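Lutport Tape and Disc Rescue: where we've got to by the end of November

Hello again, and thanks for being so patient with me over the last report, which was mostly a list of things that hadn't turned up. This one's a lot cheerier!

You gave us the money to get people's home videos off VHS, camcorder tape and home-recorded DVD before the tapes and the machines both give out, and to do it well enough that they look decent on a modern telly. The target was 600 items by the end of the grant. We're at 62 per cent of that, a bit ahead of where the plan said we'd be, and the slow part (getting the decks working) is behind us. Well, mostly behind us. More on that below.

First, the machines. We now have two VHS decks and a Hi8 player in daily use, all serviced by Nivaldo Aguiar, who charged us for parts and hardly anything for his evenings. The older VHS deck had a perished idler tyre and a head drum that hadn't been cleaned in years. The difference once he'd finished was huge – I put the same wedding tape through before and after, and the band of tearing along the bottom of the picture had gone completely. I'd assumed that was baked into the recording. So I've gone back and redone the early tapes that went through that deck, which cost us the best part of a fortnight but I'd rather you knew about it than wondered why the October figures looked thin.

We bought a proper time base corrector second-hand from D'Souza, the repair shop on the front, for less than we'd budgeted. It steadies the wobble you get down the edges of old recordings and stops the capture box from dropping frames. If you're ever asked by another group what to spend their first bit of money on, please tell them this and not a faster computer. 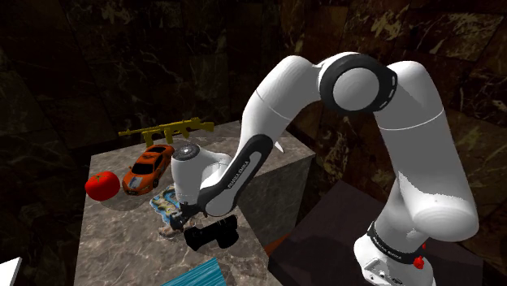 Suqin Jin wrote back to my draft of this to say that the corrector is lovely but it softens the picture on the long-play tapes, and that she'd prefer we bypassed it for those and fixed the wobble afterwards. She also thinks I'm sharpening too much to make up for it. She's right about the sharpening. I've turned it down, and the faces look far less waxy. On bypassing the box I'm not convinced yet, so we've agreed to run ten long-play tapes both ways and let the owners pick.

That brings me on to upscaling, where I've changed my mind since I applied. The bid said we'd hand everything back in high definition. What we do now is keep one file exactly as it came off the tape, with both fields of every frame intact, and then make a second one that's been deinterlaced and scaled up for watching. The first is for safekeeping and the second is for Christmas afternoon. I tried four different scalers, and the clever ones that invent detail made my own gran look like a newsreader I'd never met. The plain one wins for people. The clever ones are all right on landscapes and football pitches.

There's a knock-on for storage. Two files per tape means we're getting through drives faster than planned, and I've moved 100 pounds across from the travel line to cover another one. Your guidance says I can do that without asking, but I'm telling you anyway. 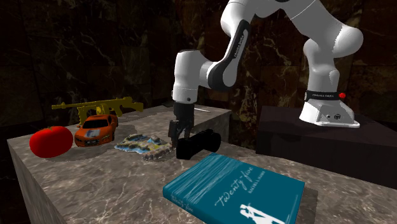 The other thing eating drive space is the DVDs. I'd thought these would be the easy ones, and plenty of them are, but discs burned on set-top recorders and never finalised won't open in an ordinary drive at all. We've been reading those on an old Sorura recorder that came in with a house clearance, playing them out in real time through the analogue sockets. It works, though you lose a little compared with copying the data straight off. Some discs have gone past saving, with the dye faded at the outer edge so the last twenty minutes just freezes. I've been ringing people about those myself because it's a rotten thing to get in an email.

Sound has been better than I feared. The hi-fi tracks on the better tapes are really very good, and once the tracking's right they hold up nicely through a pair of decent speakers. Mono camcorder sound is what it is. I take out the hum and leave the rest alone.

Now the viewing evenings. We've held two out of the planned four, both on the projector in the Bindura Room, both starting at half past seven and both running over. The second was the carnival tapes and we ran out of chairs. The projector's lamp is on its way out and the picture's gone a bit yellow, which nobody minded on forty-year-old carnival footage but won't do for the spring one. A lamp is in the budget already. I just need to order it.

Money in short: we're under on equipment, over on storage, and level on everything else. I've kept back the last 1,000 pounds for the second half of the Hi8 work, as those tapes need the most fiddling and the player is the machine I'd least like to have to replace. The receipts are in the shared folder, along with the log of every tape in and out.

Still to do before the next report: the long-play test with Suqin, the lamp, the last two evenings, and getting the waiting list into some kind of order. I'd also like to ask whether we could push the end date back by a month. It wouldn't cost any more, and it would let us finish the unfinalised discs at the speed they insist on going. Could you let me know if there's a form for that?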